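플리스트포트 매물 등록 안내서
4장. 상가·토지 매물 올리기 (중개사용)

안녕하세요, 3장까지 따라오느라 고생 많으셨어요! 계정도 만들었고 사무소 인증도 끝났으니 이제 진짜 매물을 올려 볼 차례예요. 저는 처음에 이 화면에서 꽤 헤맸거든요. 메뉴 이름이 하도 비슷비슷해서요. 그래서 제가 막혔던 자리마다 메모를 붙여 두었습니다.

4.1 시작하기 전에

책상 위에 미리 꺼내 두면 좋은 것들이에요.

- 토지대장과 건축물대장 (토지만 파는 매물이면 토지대장만)
- 의뢰인 서명이 들어간 중개의뢰서
- 도로 접면 길이와 진출입로 위치를 표시한 도면
- 사진 파일 (4.4에서 씁니다)

참고: 입력 화면은 30분 동안 손을 안 대면 로그아웃돼요. 전화받고 오면 다 날아가 있어서 저는 두 번 울었습니다. 중간중간 [임시 저장]을 눌러 주세요.

4.2 기본 정보 입력

1. 왼쪽 메뉴에서 [매물] > [새 매물]을 누릅니다. [새 묶음]은 필지 여러 개를 한꺼번에 파는 경우에 쓰는 메뉴니까 지금은 건드리지 마세요.

2. 매물 종류를 고릅니다. 상가, 토지, 창고, 혼합 중 하나예요. 땅 위에 낡은 건물이 있는데 의뢰인이 철거 조건으로 내놓았다면 저는 '토지'로 올리고 비고란에 철거 조건을 적어요.

3. 지번을 입력하고 [주소 확인]을 누릅니다. 산 번지는 '산'을 꼭 붙여 주세요. 빼먹으면 엉뚱한 동네 필지가 떠요.

4. 면적을 제곱미터로 넣습니다. 평으로 넣고 싶으면 입력칸 오른쪽 단위 버튼을 먼저 바꾸세요. 예를 들어 제가 연습용으로 올린 브레마 지구 필지는 1538제곱미터인데, 단위가 '평'으로 되어 있는 걸 모르고 저장했다가 어마어마한 대지주가 될 뻔했어요.

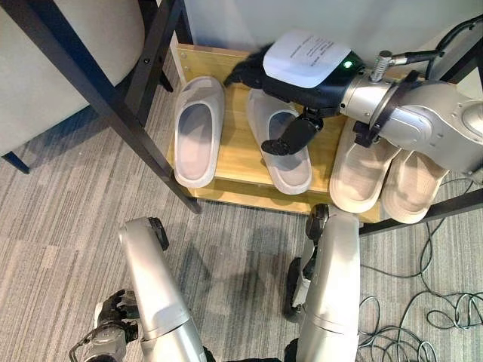
5. 용도지역을 선택합니다. 주소를 확인하면 대개 자동으로 채워지지만, 지구단위계획이 걸린 땅은 빈칸으로 남을 때가 있어요. 그럴 땐 토지이용계획확인서를 보고 직접 골라 주세요.

6. [다음]을 누르기 전에 지도의 핀 위치를 한 번 봐 주세요. 핀은 끌어서 옮길 수 있습니다.

주의: 한 번 게시한 매물은 지번을 고칠 수 없어요. 잘못 넣었으면 삭제하고 새로 올려야 하는데, 그러면 조회 수와 문의 기록도 같이 사라집니다.

4.3 가격과 접근성

1. 희망 가격을 만 원 단위로 입력합니다. 가격을 공개하고 싶지 않으면 [협의]를 켜세요. 다만 제 경험으로는 협의로 걸어 둔 매물은 문의 전화의 절반이 "그래서 얼마예요?"로 시작하더라고요.

2. 권리금이 있는 상가라면 권리금 칸을 따로 채웁니다. 희망 가격에 합쳐서 넣으면 검색 필터에 잘못 걸려요.

3. 접면 도로를 추가합니다. 도로가 두 면에 붙어 있으면 [도로 추가]를 한 번 더 누르고 각각의 폭과 접면 길이를 적습니다.

4. 가장 가까운 간선도로까지의 거리를 미터로 적습니다. 브레마 필지는 700이라고 넣었어요. 숫자만 넣으면 되고 'm'은 쓰지 마세요. 오류가 납니다.

5. 주변 시설은 큰 것부터 적어 주세요. 대형 마트, 숙박 시설, 충전소, 물류센터 같은 것들이요. 동네 편의점까지 줄줄이 쓰면 정작 중요한 게 안 보여요.
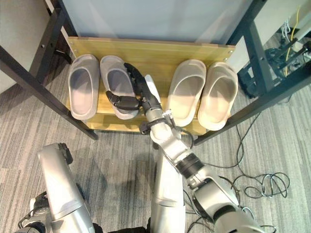 그림 4-2. 선반 위에 나란히 놓인 슬리퍼 두 켤레

참고: 주변 시설 이름은 간판에 적힌 그대로 써 주세요. 개점 예정인 시설은 이름 뒤에 '(예정)'을 붙입니다. 이걸 안 붙였다가 매수 상담 때 난처해진 적이 있어요.

4.4 사진 올리기

1. [사진] 탭에서 파일을 끌어다 놓습니다. 한꺼번에 여러 장을 놓아도 괜찮아요.

2. 첫 번째 칸에 대표 사진을 둡니다. 목록 화면에는 이 사진만 나오니까 신중하게 골라 주세요. 토지는 도로 쪽에서 찍은 전경이, 상가는 출입구가 보이는 사진이 반응이 좋았어요.

3. 사진마다 촬영 방향을 선택합니다. 건너뛰어도 저장은 되지만, 멀리 사는 매수인들은 이걸 정말 꼼꼼히 보세요!

4. 옆 가게 손님 얼굴이나 차량 번호가 나왔으면 [가리기] 도구로 덮습니다. 자동 인식이 되긴 하는데 비스듬한 번호판은 잘 놓쳐요.
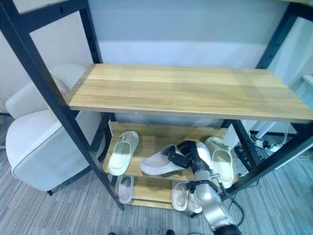 4.5 검수 요청과 게시

1. 오른쪽 위 [검수 요청]을 누릅니다. 빨간 표시가 뜬 칸이 있으면 먼저 채워야 버튼이 눌려요.

2. 접수 번호가 나오면 적어 두세요. 제 연습용 매물은 886번이었습니다. 문의할 때 이 번호를 말하면 담당자가 훨씬 빨리 찾아 줘요.

3. 검수는 보통 오전에 넣으면 그날 오후에 끝납니다. 1월에는 연초 매물이 몰려서 하루 더 걸리기도 하고요.

4. 반려되면 사유가 메일로 옵니다. 고친 뒤에 [재요청]을 누르세요. [검수 요청]을 새로 누르면 접수 번호가 바뀌어서 맨 뒤로 밀려나요.

5. 승인되면 매물 상태가 '대기'로 바뀝니다. 여기서 [게시]까지 눌러야 밖에서 보여요. 저는 이걸 모르고 일주일 동안 왜 전화가 한 통도 안 오나 했답니다.

주의: 의뢰인이 두 명 이상인 공동 소유 매물은 모든 소유자의 동의서를 첨부해야 합니다. 한 분이라도 빠지면 바로 반려돼요.

막히는 부분이 있으면 지원 창구로 연락 주세요. 토지 쪽은 미리암 뮐더르 님, 상가와 창고 쪽은 셰리프 압델 라흐만 님이 맡고 계세요. 게시한 매물의 가격을 바꾸거나 계약 완료로 돌리는 방법은 5장에 적어 두었습니다.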